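Good practice for episodes recorded in simulation
Student project report, Utstead course in applied robotics
Romain Aubert and Séverine Bodin

3. Rules for the start of an episode

In our first month we wrote the rules only for the end of an episode: when it is a success, and who may delete it. Our supervisor at Drivby asked us to begin from the other side. Many of the 42 episodes we had to reject were already wrong in the first second, for example with a camera setting left from the day before.

Therefore we now check the start view before any command is sent. The gripper must be inside the head camera view, and the operator must be able to see the floor on the way to the table.

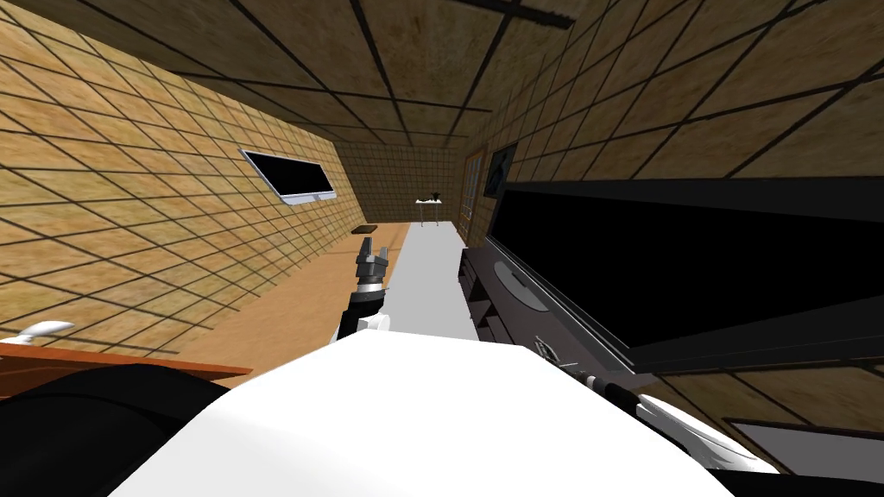

The start pose is saved in a file together with the version of the room. If one of them is changed, the episode number begins again from 1. We did not do this before June, and we lost 12 episodes which we could not match to any room file.

4. Rules for the wrist camera

The wrist view is harder to judge than the head view, as the picture is often tilted and the gripper covers much of it. We discussed for a long time if such views should be rejected. Our decision was to keep them, under two conditions: the finger is sharp and complete up to its tip, and at least one surface behind it can be recognized by a second person. The second person should not be the operator - we tested this with Séverine as operator and the results were too kind.
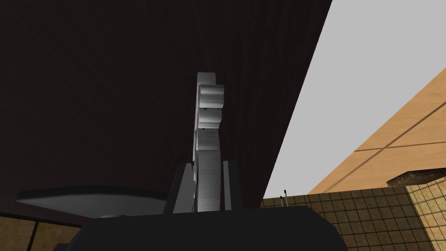 5. Names and notes

Each episode has one folder and one note in plain text. The note says who was the operator, which rule was broken, if any, and what was decided. The Mimbridge group uses a longer form with 33 fields. We tried it and many fields stayed empty, so we kept the short note.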